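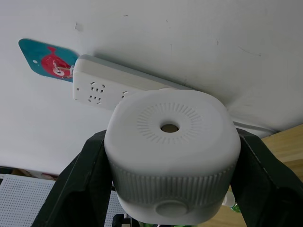
Figure 5. Wrist camera view during the open day at the Flernstead site: a white ribbed device held between the two gripper fingers, with the wall-mounted power strip behind it.

4.2 Open-day demonstration

The Zultach arm was shown to visitors in January, using the same controller and grasp planner as in the laboratory trials. The workstation was left furnished as it normally is, with a pegboard panel, a wooden surface and small household goods close to the working area. Visitors chose an object from a tray and the operator started the pick from a console behind the barrier. Arm speed was limited to 52 per cent of the laboratory setting.

Objects with rounded corners and fluted sides, such as the one in Figure 5, were of particular interest. The planner favours flat, opposed faces, and a ribbed band offers less contact area than its outline suggests. The held object also hides a large share of the wrist view. In Figure 5 it covers the far end of the power strip and part of the right-hand socket, so placement near the wall could not depend on that camera alone. A fixed overhead camera was used for the final approach.

Wrist images were stored at the moment the fingers reported a stable grip, giving 2498 images over the visit. Ruxandra Sima labelled a subset of 600 by hand, marking the visible outline of the held object and any background item within a finger's width of it. The remainder were labelled with the Mevurov tool and are used only in Section 5. Grasps stopped by the operator at a visitor's request were logged separately and are left out of the results below.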